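Milline Bimanual Handling Project
Progress report to Sheehan, second period

Prepared by Rongrong Lü, with input from Mingxuan Qiu and Nhi Đỗ

Status

The project is on plan for data collection and behind plan for labeling. The two-arm station has been in daily use since the start of the period. Training on the first full set of handover examples begins in September, as stated in the last report. No change to the budget is requested.

Work done in this period

We collected demonstrations for the handover task, in which one arm passes a small object to the other. Each demonstration is driven by a person and recorded from start to finish, including the approach and the return to the rest position. Zeyu Qin and Nhi Đỗ did most of the driving. Shengli Long joined them partway through and now works the afternoon block.

The daily target is 40 accepted demonstrations. We reached it on most working days. The shortfalls came from operator fatigue late in the day and from one stretch when the gripper calibration had to be redone. Sessions are now limited to 30 minutes per operator, followed by a break of the same length. The acceptance rate went up after this change, and the recordings from late afternoon look much closer to those from the morning.

The object set was also changed. The first objects were all boxes with flat sides, and the early policy learned to depend on those sides when closing the second gripper. We added smooth, rounded items that tend to turn between the fingers if the two grips are not well matched. These take longer to collect. Operators need more practice with them, and more attempts are thrown out. 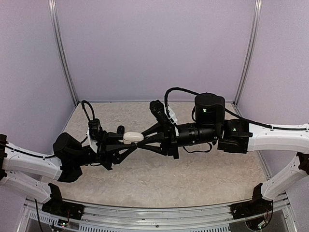

Handover task, small rounded object held between the left and right grippers.

The part of the handover when both grippers are on the object remains the hardest to record well. Operators tend to let go with the giving hand too early, or to hold on and pull against the other arm. We wrote a short guide that asks for a clear pause with both grippers closed before the release. Recordings made before the guide have been kept but tagged separately, so that Mingxuan Qiu can train with and without them and compare.

Labeling

Every accepted recording needs marks for first contact, second contact and release. This is being done by hand in the Drakaseo tool. The work is slower than we estimated, mainly for the rounded objects, where the fingers often hide the moment of contact from the fixed camera. We now use the gripper current as a second signal when the video is unclear. The backlog stands at 3 weeks of recordings. Rongrong Lü has moved part of her time to labeling until it is cleared.

Problems and changes

Cable wear was listed as a risk in the last report. The cables are now checked every Friday before the first session, and spares are kept at the station.

Two operators had been moving objects to a comfortable starting spot without noticing it, which made the starting positions too similar. The software now shows a starting position and angle for each attempt, and the operator places the object to match. Older recordings with this problem will be used in training at a lower weight.

The shipment of wrist cameras from Zekelen has not arrived. Collection continues with the fixed camera only. If the cameras come in the next period, we will need 2 days to mount and calibrate them, and the schedule allows for this.

Plan for the next period

Clear the labeling backlog.
Train the first policy on the full handover set and test it on objects it has not seen.
Continue collecting with rounded objects, with left-to-right and right-to-left passes in equal numbers.
Start pilot recordings for the second task, opening a hinged lid with both arms.

Test results on the unseen objects will be sent to Sheehan with the next report, along with the operator guide in its current version.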